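Small frame with a cardboard back keeps falling over on the table

Petgate
I have a small picture frame, thin gray border, tan cardboard backing. It has to stand on a smooth white tabletop and slides flat whenever the table is bumped. Is there a way to fix it without marking the table?

Omprakash Khurana
The bottom edge is too narrow. Stick 4 clear rubber bumpers under it, then glue a folded card strut to the backing, two thirds of the way up. Use 500 gsm card – 200 will buckle. Set the strut 25 degrees off the backing and leave it overnight under a book.

Clarkmont
just lean it on something

Montri Kaewkla
Agree with the strut. Check the backing first: if it bows, the glue line peels. Press along both side edges with the frame upright and see whether the board moves. Museum putty also works on a smooth top and rolls off later.
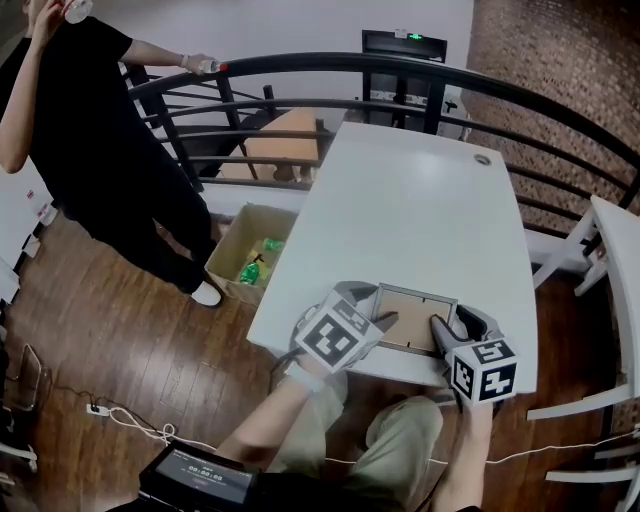
Small frame held upright at the edges, cardboard backing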